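打印本页 | 用电子邮件发送
本站使用 Cookie 以保存登录状态和阅读偏好。继续浏览即表示同意。 接受 | 管理设置

双臂从架子里端篮子，两只手老是不同步，一边高一边低，求助！！

发帖：灰雀不睡觉
板块：学生项目 / 机械臂与灵巧手

先说情况，赶时间，写得乱见谅。

我们是学校机器人社的，今年报了Coswood杯的双臂组，题目是"取篮"：网格置物架摆在桌子靠里那侧，下层板上放一个篮子，篮子里有水果，两只手要把整个篮子端出来，放到桌子前面的空地上，水果不能掉出来。单手抓篮沿不算分，必须双手。限时100秒。

两只五指手，左右各一。动作是遥操录的，然后训练一个小策略去复现。录了219条，删掉手抖的、碰架子的，剩下的全喂进去了。

问题如下：
1. 起始姿态没问题，两手竖着，拇指相对，每次都差不多
2. 往前伸的时候左手比右手快，左手先碰到篮子，篮子就被推歪
3. 篮子歪了以后右手还是按原来的位置合，夹到的是角，不是侧面
4. 就算两边都夹住了，抬起来的时候一边高一边低，苹果往低的那边滚

第2条最要命。17次测试里面，只有2次是完整端出来放好的，其余不是推歪就是卡在侧网上。

试过的：把速度整个降一半，没用，还是左手先到，只是慢慢地先到。换过一台电脑跑，也没用。重新标过零位，好像好了一点，第二天又回去了。

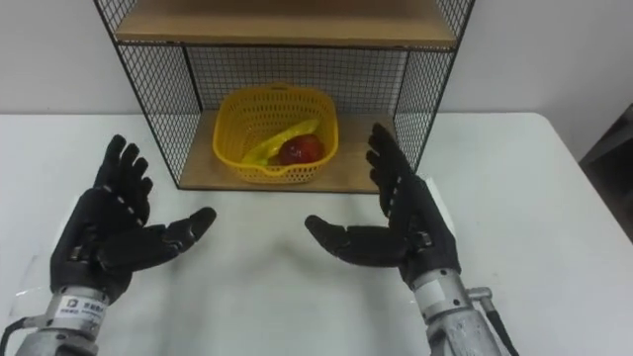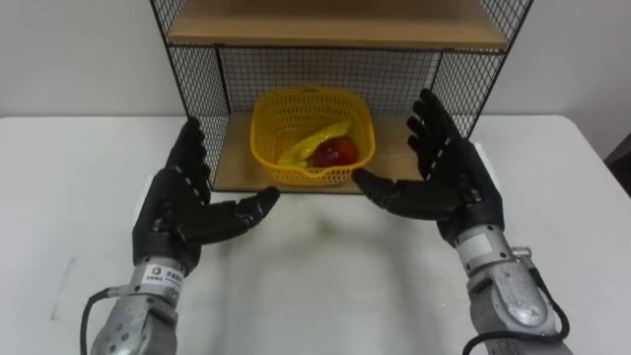 两张都是手还没伸进架子的时候。

还有个事拿不准，手指要不要从头到尾一直张着？我们录数据的时候有人习惯边伸边收，有人习惯伸到位再收，都混在一起训的。指导老师说混着没关系，数据多样一点好，可我总觉得不对劲。

另外拇指的位置也有分歧。我想让拇指扣在篮沿外面，四指托下面，队友说四指根本塞不进篮底和木板之间，只能两边往中间夹。到底哪种靠谱？

下周校内选拔，在线等，挺急的。代码可以贴，但是很丑。

补充一句：架子没有固定在桌上，规则里没说能不能固定，我已经发邮件去问了，还没回。

Rozália Kopecký
回复于 2021年2月18日，星期四

我带过两届双臂组，你这个毛病很典型，一条条说。

先别动模型。先查两边的时间戳。左右手的指令是一个线程发的还是两个？如果是两个，各发各的，左边先启动，那就永远是左边先到，你降速当然没用，慢慢地先到嘛，你自己都写出来了。改法：一个循环里把两边的目标一起算好，一起发，哪边的反馈没回来就两边都等。我们当时用的Patton控制板，右边那一路的缓冲设得比左边大，找了整整一个星期才找到，气死。

零位标完第二天又变，多半是开机的时候手没放在固定的姿势。做个小托架，或者桌上贴两条胶带，开机前手腕对齐再上电。土办法，管用。

然后是数据。混着录有没有关系，看你有多少条。你们删完剩多少没说，但这个量级我不建议混。两种习惯在模型看来就是同一个画面对应两种手指动作，它取个中间，手就半开半合地伸过去，指尖正好顶到篮子。你去回放看看，失败的那些里面手指是不是半弯的？如果是，就是这个原因，没别的。

建议定一个流程，全队都按这个录：
手张开，停在架子前面
两手同时进，拇指不动
到篮子两侧，停一下（录的时候心里默数一拍）
往中间合
往上抬一点点，只要离开木板就行，别抬高
平着退出来
放下，松手

"停一下"很重要。停的那一拍就是给两边对齐用的，快的那只手等慢的那只。没有这一拍，前面差的一点点会一直带到后面去。

拇指的问题，我站你队友。篮子直接坐在板上，四指从下面塞基本没戏，硬塞会把篮子往后推到背网上。两侧夹，手掌贴侧面，拇指压住前面那一侧的篮沿，这样抬的时候不容易前后翻。塑料篮侧壁会往里凹，力别太大，力大了篮子变形，水果反而会往上拱。

苹果滚：放下之前先别管。等两手高度一致了还滚，再考虑倾角。可以拿手机的水平仪放在空篮子里录几条看看，比肉眼准。

架子能不能固定，问得对，等回复。没回复之前按不能固定来练，不然到现场傻眼。

对了，每条数据录之前把篮子稍微挪一下位置，左一点右一点，转一个小角度。总放正中间，到时候裁判随手一摆，偏一点点就废。

半块橡皮
回复

同意楼上，补一点点。

侧网那个，卡住不一定是手的问题，可能是手肘。手臂从前面伸进去的时候，手肘往外撇，手腕就跟着转，指尖就挂网格上了。我们队在Grarkham训练营那次就是，一直以为手指的锅，调了两天手指，最后把手肘限位收了一点，好了。两天啊。

还有桌子。白桌子反光，下午太阳照进来，我们头上那个相机就开始发飘，篮子的位置差出去一截。拉窗帘再试试，不花钱。或者早中晚各录一批，让它都见过。后面这个麻烦但是比较稳，比赛场地灯光你又管不了。

线也看一下，手臂旁边的黑线留够长度没有？伸到头的时候线绷着会拽的。不确定你们那个是不是，反正看一眼不吃亏。

香蕉怎么没人说，我们当时掉的都是香蕉，苹果一次没掉过。香蕉头翘在篮沿上，一退就蹭到上层板的话直接翻出来。所以上面那位说的"别抬高"非常对。

tennis_不是网球
回复

换夹爪啊，五指手多难调，两个平行夹爪一夹就出来了，我们社Tennant那套二手的才多少钱，去年12月买的，用到现在没坏过

灰雀不睡觉
回复

换夹爪不行的，双臂组规定用五指手，不然我早换了……

刚去查了，左右真的是两个线程！！左边那个先起，中间还夹了一个读配置文件的，就是说右边要等它读完才动。我自己写的，没脸见人。合成一个循环了，空跑了几次，肉眼看是一起到的，带篮子的还没测，实验室要锁门了。

回放也看了，失败的里面手指半弯的占大多数，跟Rozália说的一样。明天全队重录，流程已经抄到白板上了。之前那批数据大家觉得还要不要留？队友舍不得，录了快三个礼拜。我想的是把"伸到位再收"的那部分挑出来，剩下的不要，就是不知道挑起来要多久，当时文件名里没写是谁录的，只能一条条点开看。

手肘和线明天一起看。窗帘坏的，拉不上，先拿纸板挡吧。

Rozália Kopecký
回复

留，别删，挪到别的文件夹。挑的话不用看全程，直接跳到手进架子那一刻，看手指弯没弯就行，很快的。也可以写个脚本，读那一刻的手指关节角，超过阈值的扔一边。阈值自己定，先挑几条看着准的试。

新录的里面没有停顿那一拍的也别要，宁可少。

测完带篮子的来说一声结果。

订阅本板块每周摘要：输入邮箱即可，随时可退订。 订阅 | 不再提示
打印本页 | 用电子邮件发送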